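El regreso de la mesa grande

Hay muebles que se compran y muebles que se heredan, y luego está la mesa grande, que casi siempre llega a una casa o a un taller por un camino más enrevesado. La del obrador de Grorkico entró por la ventana en 1968, con la fachada a medio pintar y media calle mirando. Sigue en el mismo sitio. Encima se han amasado panes, se han cortado patrones, se han firmado dos contratos de alquiler y se ha celebrado al menos un bautizo. Es un tablero de haya más largo que una cama, con una quemadura en forma de herradura que todos los que trabajan allí saben señalar a oscuras.

Llevo meses visitando mesas (no se me ocurre mejor manera de decirlo) y confieso que he vuelto entusiasmado. Hubo unos años en que parecía que íbamos a trabajar para siempre en el sofá, con el portátil en las rodillas y el café en el suelo. Y de pronto, en cooperativas, bibliotecas de barrio, estudios compartidos y cocinas de pisos pequeños, vuelve a aparecer una superficie generosa alrededor de la cual cabe más de una persona y más de una tarea.

En Jornance, un pueblo de 271 habitantes, la biblioteca retiró en octubre los pupitres individuales y puso en su lugar una sola mesa corrida. Al principio hubo quejas. Los estudiantes de oposiciones querían su rincón y los jubilados del periódico querían el suyo. A las pocas semanas, los primeros preguntaban a los segundos por las palabras del crucigrama, y una tarde de lluvia vi a una niña hacer los deberes de geografía con un atlas abierto por tres lados y un señor sujetándole la esquina de Australia. ¡Con un pupitre de los de antes no habría cabido ni Portugal!

La altura es el asunto del que más se discute en los talleres, y con razón. Quien cose quiere la mesa más baja que quien dibuja, y quien amasa la quiere a la altura de las muñecas con los brazos caídos. En la carpintería Nigam, que fabrica 87 mesas al año y ni una más, hacen pasar al cliente por una prueba que me pareció estupenda: le dan una bola de masa, unas tijeras y una hoja de papel, y lo dejan un cuarto de hora frente a un tablero apoyado en caballetes regulables. Los carpinteros miran los hombros. Cuando los hombros bajan, apuntan la medida en la pared con lápiz. La pared está llena de rayas, como el marco de una puerta donde han crecido muchos hijos.

También está la cuestión del material, que divide a las familias. Los partidarios de la madera maciza hablan de ella como de un perro viejo: hay que darle aceite, hay que perdonarle las manchas, cruje en invierno. Los del tablero blanco y liso defienden la luz. Tienen su parte de razón – en un local interior, una superficie clara aprovecha hasta el último rayo del patio –, aunque cualquiera que haya vivido con una sabe que delata cada pasada de bayeta y cada codo apoyado.
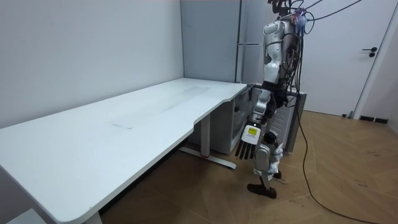 Tablero blanco mate con marcas grises de limpieza y el borde delantero curvado hacia dentro.

Los cantos merecen un párrafo aparte. Un canto vivo queda precioso en la tienda y a los tres días se clava en el antebrazo; uno redondeado pasa inadvertido durante décadas. En el estudio Petik, donde encuadernan libros de coro y cuadernos de campo, lijaron ellos mismos el borde de su mesa, un poco cada domingo, hasta que dejó de molestar a las cuatro personas del equipo. Tardaron todo un otoño. Pasé la mano por allí y entendí la paciencia: en la zona de cosido el borde es casi una cuchara, y en la de prensado apenas lo rozaron, para que los cartones hicieran tope.

Me gusta además lo que ocurre debajo. Las patas deciden quién se sienta dónde, quién tropieza y quién acaba siempre con la rodilla contra el travesaño. En Grorkico hay un taburete más bajo que los demás, reservado a ese sitio desde hace tanto que los aprendices lo cogen sin preguntar. A las siete de la mañana, cuando llegué por última vez, la mesa estaba ya enharinada y alguien había dejado en la otra punta una radio desmontada, con los tornillos dentro de una taza. Me hicieron un hueco junto a la quemadura y me pusieron delante un trozo de masa.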